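The slow wash, and why I've stopped rushing my Sundays-that-aren't-Sundays

20 Aug 2023

Filed under: home, pottering, small pleasures

So I've been back from Belloswood for a bit now and I keep meaning to write up the walking part of the holiday, but what I really want to talk about is chores. Bear with me! I did three loads when I got in and somewhere in the middle of the second one I realised I was enjoying myself, and I've been turning that over ever since. 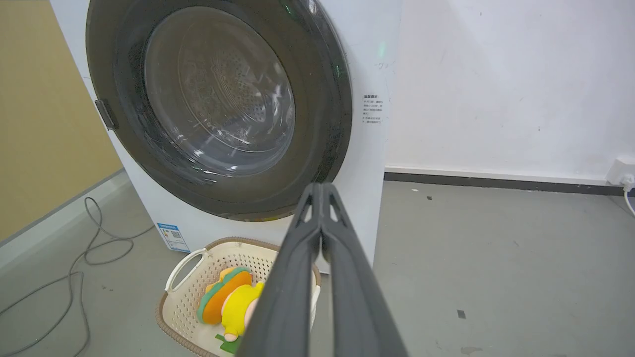
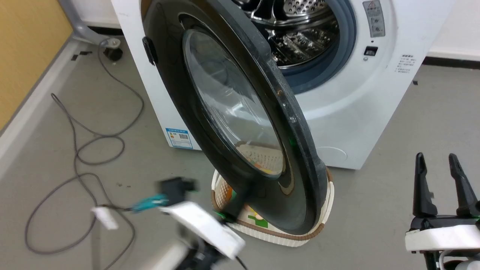
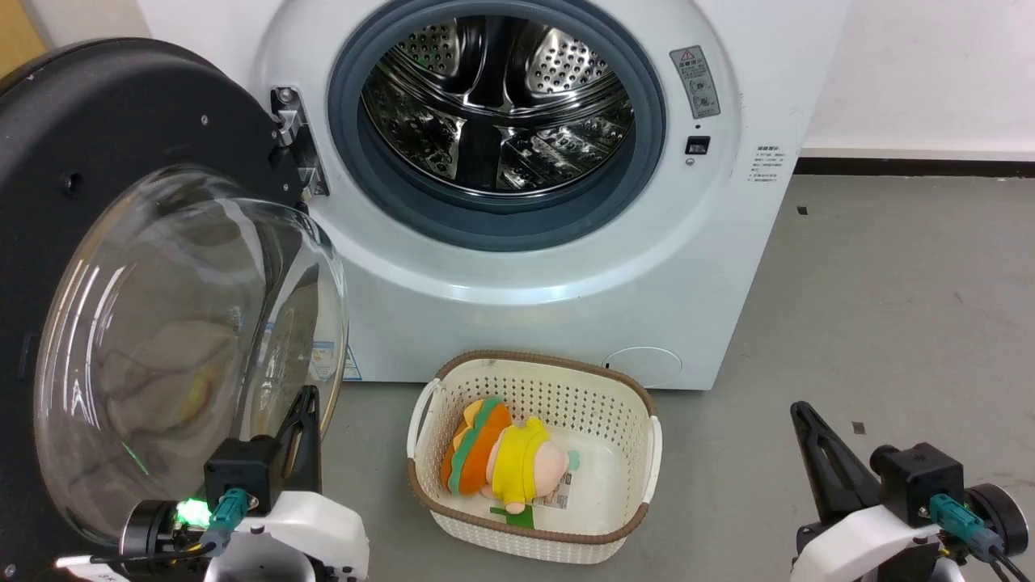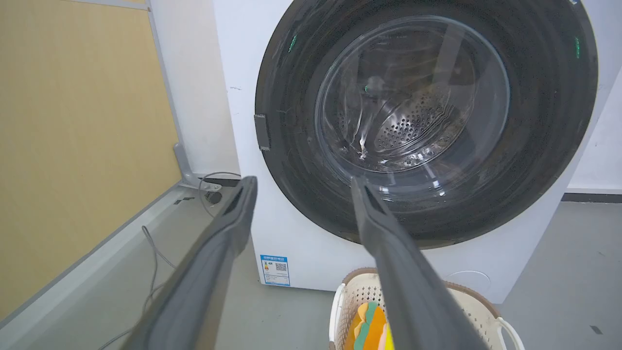
White front-loaders, round doors, you know the sort.

Anyway. I grew up in a house where jobs were things you got through. You did them fast and you did them cross, and then you were allowed to sit down. I carried that about with me for years without noticing. If there was ironing to do I'd do it with my jaw clenched, and if there was a floor to mop I'd be thinking about the next floor. Then the sitting down never felt like much, because I was still wound up from all the hurrying.

What changed it was the cottage. We had 14 nights in a rented place just outside the village, up a lane with grass growing down the middle of it, and there was no telly and hardly any signal (one bar if you stood by the water butt). The first couple of days I was climbing the walls. I tidied the cutlery drawer. I read the visitors' book from cover to cover, and let me tell you, people have strong feelings about the shower. By the end of the first week I'd slowed right down, and I was doing the washing up by hand each evening with the back door open, taking ages over it, and it had turned into the nicest bit of the day.

There's a path from the cottage down to Myklebust, where the only proper shop is, and it took me 33 minutes each way if I didn't stop to look at anything. I always stopped to look at something. There was a field with two very fat ponies in it and a wall absolutely smothered in those little daisies that come up in the cracks. I'd go down for milk and come back with milk, a loaf, a bag of plums and sometimes a second-hand paperback from the box outside the hall. I must be the only person who's ever come home from a walking holiday heavier in both senses.

And the bread! I asked what flour they used in the bakery end of the shop and they said it comes from the mill at Wedine, which does mail order, so of course I've now got an enormous sack of it in the cupboard under the stairs. My first two loaves were bricks. The third one was fine. I've been leaving the dough overnight in the coldest corner of the kitchen and it seems to like that a lot better than being hurried along on top of the boiler. There's probably a lesson in there but I'm too full of toast to go looking for it.

Back to chores, though. My rule since we got home is one job at a time, with nothing in my ears. I used to have a podcast going for everything, even for taking the bins out, and I couldn't have told you a thing that was said in any of them. Now if I'm hanging things on the line I'm just hanging things on the line. You hear all sorts. We've got a wren in the hedge that makes a racket like something ten times its size, and I'd never once noticed it, and it must have been shouting at me since May at least.

I haven't turned into a saint. I still hate cleaning the oven, and I still put off anything that involves ringing somebody up. The car insurance renewal was £157 more than I was expecting and I did that one extremely fast and extremely cross, just like the old days.

A few of you asked about the walking boots after my last post. They're the Novach ones I got in the sale and they've been very good to me, though I'd go up half a size if you wear thick socks. I had one blister, on the day I wore the wrong pair, so I can only blame myself for that.

Proper Belloswood post next, with the route over the top and the tearoom with the terrible scones. I've got a loaf to see to first.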